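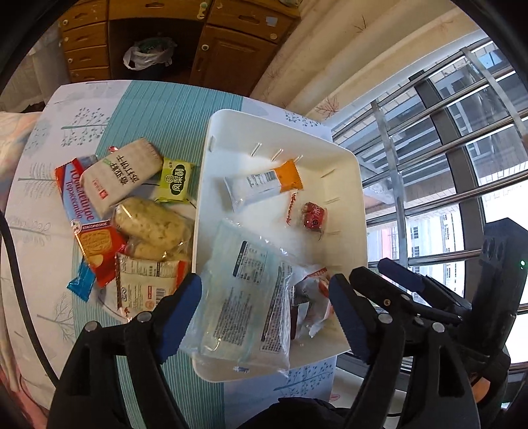 Plundard Snack Bin, cream white
2 min read

Open-top plastic bin for packets, bars, biscuits, all the small stuff that ends up in a heap on the table. Rounded corners, sloping walls, moulded ridges inside. No lid. Wipe clean, don't put it in the dishwasher.

Item no. 1148. Sold singly or in a pack of 4. Weighs roughly 700 g empty. Back in stock since June at Zosholm, Brastwood branch has the last of the old batch, same bin, older lable.

Big bags go in first, flat if they'll go. Small packets down the sides after. Overfilled is fine on a table, less fine on a shelf. Long biscuit packets stand up at one end or just leave them out.

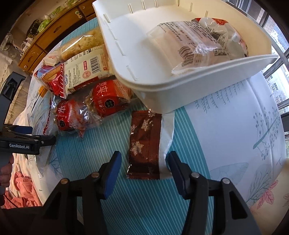
Plundard bin with part of a mixed snack haul still on the tablecloth.

Not for loose food. Keep off radiators. Returns to the shop you bought it from, with reciept. Ekpo baskets are on thier own page, diffrent sizes, don't stack with these.

Comments

had two of these for the kids crisps, one cracked at the corner after a winter in the garage. indoors one still fine

Does the four pack come nested? Only got a small car

Yes nested, mine came in one box. Bit of a fight getting them apart

wish they did a lid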